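4.3 Checking grasp candidates before you trust them

Plokex scores every grasp it proposes between 0 and 1. Treat that score as the planner's opinion of itself. A high score on a folded garment has very little to do with whether the jaws will close on cloth, and the release notes that suggest otherwise were written before anyone here tried knitwear.

Run this check after each model update and after any change to the wrist camera mount.

1. Stop the arm and set the planner to Propose Only. The status bar should read HOLD. If it still reads RUN, restart the planner service. Do not rely on the toggle.

2. Load the cloth profile. The default profile assumes rigid objects and will return confident answers anyway.

3. Set the candidate limit to 2,000. Higher values are accepted without complaint and then ignored.

4. Open the segmentation overlay and look at the outline by eye. Pale cloth on a pale table is where it goes wrong. If the outline takes in the shadow, raise the edge threshold one step and try again.

5. Turn on Show Rejected. On our reference run 1,915 candidates were thrown out, most of them correctly. Gemma Testa went through the rest and found 11 with the contact point on bare table.

6. Save the overlay and the log together. A log without its overlay can't be reviewed.

Caution: Do not switch to Execute while the overlay is frozen. The planner keeps proposing from the last good image and gives no warning.

Note: The "auto-tune" button rewrites your threshold from step 4. Rosario Pagano has asked for it to be removed. Until it is, leave it alone.

4.4 Labels, seams and trim

The planner likes strong edges. Care labels, overlock seams and contrasting trim all give it strong edges, and it will pick them over the body of the garment unless told otherwise.

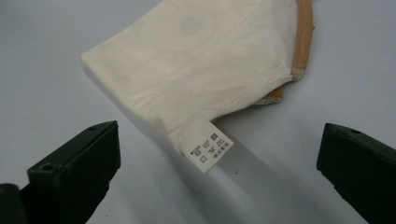
Tresport Handling Software Group – Flultunville

With a garment in this position, the white label hangs off the lower edge at an angle, close to the stitched seam. Expect label candidates near the top of the list.

1. Set label_penalty to 2. At lower values we saw no difference.

2. Draw the exclusion zone by hand. The text detector is supposed to do it for you, but do not count on it with small or vertical print such as the Japanese on this tag.

3. Re-run the proposal and compare the first page of results with the old one. If the order hasn't changed, the profile didn't load – go back to 4.3, step 2.

Send odd results to Corrado Zuccaro with the profile name. Screenshots of the score alone will be sent back.

Last revised 2023-06-30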